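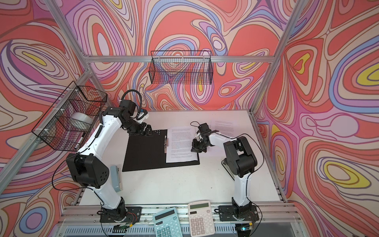 Records and Filing Forum > Paper Holdings > Clip folders for reading packets

Posted by r_nouri, Thursday, January 9, 2020

Members are invited to comment on the following. The reading room at Birside holds 4,000 printed packets, most of them course readings in economics and business. Our current practice is to keep each packet in a black folder with a metal clip, unpunched, so that pages can be removed for copying and returned. The practice is under review. I would be grateful to hear from institutions that have kept clips, and from those that have given them up.

Roya Nouri
Birside Reading Room

Reply from stacks_disik

Disik discontinued clip folders in November. The clip holds well when new, but readers do not close it squarely, and the top sheets creep out at the corner. We now punch everything and use two-ring binders. I recommend the same to Birside.

Reply from r_nouri

Thank you. Punching is difficult for us, as many packets have text running close to the margin.

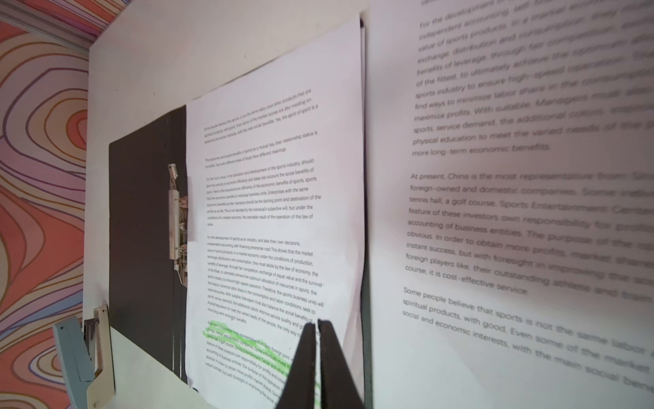

Reader markings are a second consideration, and one on which our present rules are silent. Several packets came to us already marked, and it has been suggested that these be reprinted clean. The sports economics packet is a fair case: green highlighter runs across the passage that mentions a "tennis hall, a golf course," and every word I have quoted can still be read. My own view is that such a page should remain in service.

Reply from e.olatunji

I must disagree with the previous poster on this point. A marked page directs the next reader's attention, whether or not the words are legible. At Stergiou we replace any page with highlighting and keep the marked copy in a separate file. On the matter of clips, however, I side with Birside against Disik. Creeping sheets are a fault of handling. 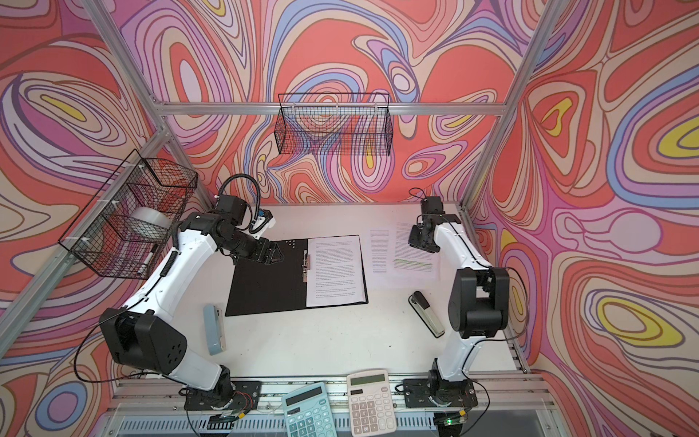
They are easily prevented if staff follow a fixed order of work when a packet comes back to the desk. Ours is given below and may be copied freely.

1. Open the folder flat on a clear surface.
2. Lift the lever and take out the full stack. Do not pull single sheets from under the bar.
3. Check the page order, square the stack on its long edge, and return it under the clip.
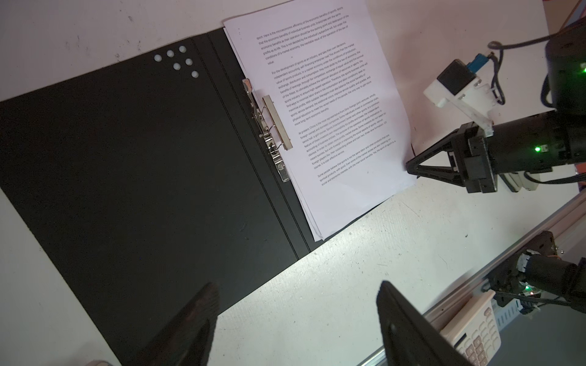 4. Lower the lever with one hand while the other holds the stack in place.
5. Close the cover and shelve the folder spine outward.

Ebere Olatunji
Stergiou Library Services

Reply from stacks_disik

The procedure is sound, but it assumes that a member of staff handles every return. Ours go back to an open shelf. Has Stergiou measured the time per folder?

Reply from e.olatunji

We have not. I would note that a torn punch hole also takes time to repair.

Reply from clarkance_desk

Clarkance uses both systems — clips for packets on loan, rings for packets kept on site. We inspect the clips every seven weeks and withdraw any folder with a weak spring. On markings, we follow the Birside view and leave them alone.

Reply from r_nouri

I am obliged to all who have replied. Birside will try the Stergiou procedure on one shelf for eight weeks. The question of marked pages remains open, and further comments on it are welcome in this thread.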